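**Ticket 164** - Fernsteuerung, rechte Hand: Daumen schließt verspätet
**Status:** gelöst, unter Vorbehalt
**Komponente:** Forketti (Teleoperation), Bedienhandschuhe von Tetteh
**Gemeldet von:** Demonstrationsplatz, Schicht 3
**Priorität:** hoch (Melder), mittel (alle anderen)

## Fehlerbild

Beim Vorführen per Fernsteuerung kommt der Daumen der rechten Hand zu spät. Die vier anderen Finger folgen sauber. Wer vorführt, macht die eigene Hand zu, sieht vier Finger greifen und wartet dann auf den Daumen wie auf den letzten Gast.

Bei groben Aufgaben merkt man davon wenig. Am Seil mit dem Knoten wird es unangenehm, vor allem wenn die Finger von unten an die Brettkante müssen: Man korrigiert nach, der Daumen holt auf, man korrigiert zurück. In der Aufzeichnung steht dann ein Zögern, das wir dem Modell hinterher als Können verkaufen.

Erwartet: Alle Finger folgen mit demselben Versatz.
Tatsächlich: Daumen rechts hinkt nach, nach längeren Pausen stärker.

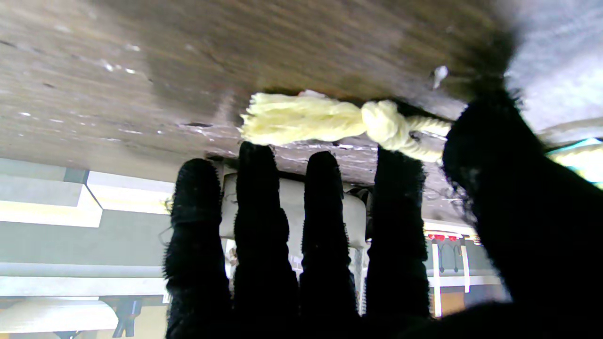
## Was schon probiert wurde

1. Forketti neu gestartet. Danach besser, bis zur Kaffeepause.
2. Bedienhandschuh neu kalibriert (Faust, flache Hand, Daumen an jede Fingerspitze). Die Software meldet »Kalibrierung hervorragend«. Das meldet sie auch, wenn der Handschuh auf dem Stuhl liegt.
3. Bedienhandschuhe gegen das Ersatzpaar getauscht. Fehler bleibt.
4. Vorführende Person getauscht. Fehler bleibt, Stimmung nicht.
5. Strecke zum Rechner geprüft, kein Paketverlust.
6. Hand direkt über die Konsole auf- und zugefahren, ohne Forketti. Daumen pünktlich. Mechanik damit vorerst aus dem Verdacht.

Punkt 6 hätte an den Anfang gehört. Ist notiert, wie beim letzten Ticket auch.

## Eingrenzung

Gegenprobe mit einer Aufgabe, bei der der Daumen wirklich gebraucht wird: Gummiband um die türkise Karte, beide Hände beteiligt, der kleine Koffer bleibt dahinter stehen. Die rechte Hand muss das Band zwischen den Fingern halten, während die linke an die Karte geht. Beim Vorführen wurde das Band mehrfach losgelassen, weil die Anzeige »Griff geschlossen« schon kam, als der Daumen noch unterwegs war.

Im Log von Forketti sieht man dazu Folgendes:

```
hand_r finger 2-5 filter: kurz
hand_r daumen filter: lang (Profil "Alter")
hand_l finger 1-5 filter: kurz
```

Der rechte Daumen läuft also durch einen anderen Glättungsfilter als der Rest. Das Profil »Alter« hat bei uns niemand bewusst gewählt. Es wird nach jeder Pause wieder geladen, was auch erklärt, warum der Neustart nur bis zum Kaffee hielt.

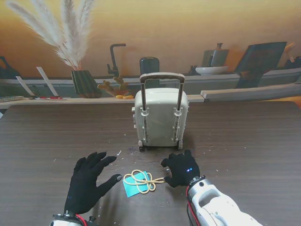
Štefánia Krajčí: Das Profil »Alter« stammt aus dem gleichnamigen Projekt und hat mit dem Alter der Hardware nichts zu tun, diese Frage bekomme ich jede Woche. Wir hatten dort einen zittrigen Daumensensor und haben ihn glattgebügelt. Bitte auf »Standard« stellen und die Pausenfunktion ausschalten, sonst kommt es zurück. Die Aufnahmen mit dem langen Filter würde ich nicht ins Training geben, auch wenn die Aufgabe am Ende geklappt hat.

## Maßnahmen

- Profil rechts auf »Standard«, für alle Finger gleich.
- Automatisches Laden nach Pause abgeschaltet. Der Schalter heißt »Komfort«.
- 9 Episoden aus dem Satz genommen und mit Vermerk abgelegt.
- Ziel von 2.000 Episoden bleibt bestehen, wurde mir auf Nachfrage zweimal bestätigt.
- Vor jeder Aufnahme kurzer Pinzettengriff rechts und links, erst danach Aufnahme starten.

Anschließend Seilaufgabe wiederholt, diesmal neben dem weißen Gerät mit den Scharnierhaltern und den dunklen Metallstangen. Für die Fernsteuerung ist das die unfreundlichere Ecke: Eine Hand soll das Seil fest umschließen, die andere locker geöffnet bleiben, und beides muss aus denselben zwei menschlichen Händen kommen, die den ganzen Vormittag Daumen kalibriert haben. Der Versatz liegt laut Log jetzt bei allen Fingern gleich.

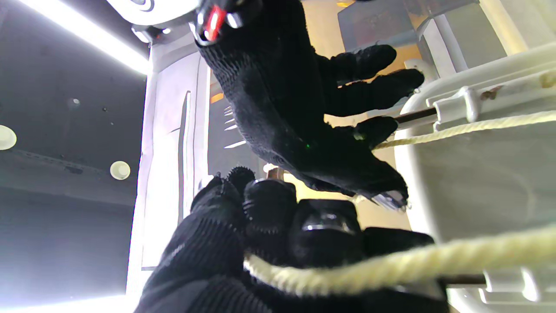 **Pula, im Juli**

Nachtrag vom Zweitplatz. Gleiche Version, gleiche Bedienhandschuhe, gleiches Symptom, aber links. Auch hier stand das Profil auf »Alter«, auch hier war es keiner. Nach der Umstellung läuft der Daumen mit.

Offen bleibt, warum Forketti beim Import eines Projekts die Filterprofile gleich mit übernimmt und das im Importfenster verschweigt. Dafür gibt es ein eigenes Ticket, Priorität niedrig. Bis dahin nach jedem Import die Profile von Hand prüfen, beide Hände, auch die, die gerade funktioniert.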